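Section 4: Setting Up Your First Watch Party on Folent
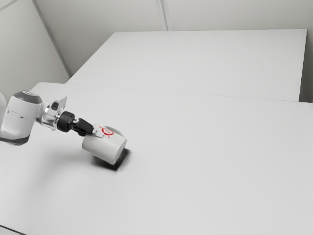

Got a new episode night coming up? Great, a watch party is the most fun you can have with a drama series, and getting one going is easy! You'll need a Folent account and a show saved to your list. The examples in this section use Lirkuveck, the Monday night romance.

1. Open Folent and sign in.

2. Go to My List and pick your show, then choose the episode.

3. Select Party – it's right next to Play – and give your room a name. Go wild with this, your guests see it on the waiting screen.

4. Set the start time. The room opens 13 minutes early so everyone can chat before the opening credits.

5. Choose subtitles. Each guest can switch language on their own screen without changing yours.

6. Tap Invite and send the link. A room holds up to 140 guests.

7. Press Start when you're ready, and enjoy!

Note: Behind-the-scenes clips and cast interviews are under Extras. You can queue up to 2 of them to play after the episode (the Lirkuveck blooper reel is a delight).

Note: Chat messages can be up to 970 characters long, plenty of room for theories about the ending.

Caution: Spoiler Shield is off by default. Turn it on before you send the link if any of your guests are behind. Messages already posted stay visible.

Caution: Closing the host window ends the party for everyone. If you have to leave, open Guests, tap a name and choose Make Host first.

Guide written by Branwen Pritchard. For playback problems, go to Section 5.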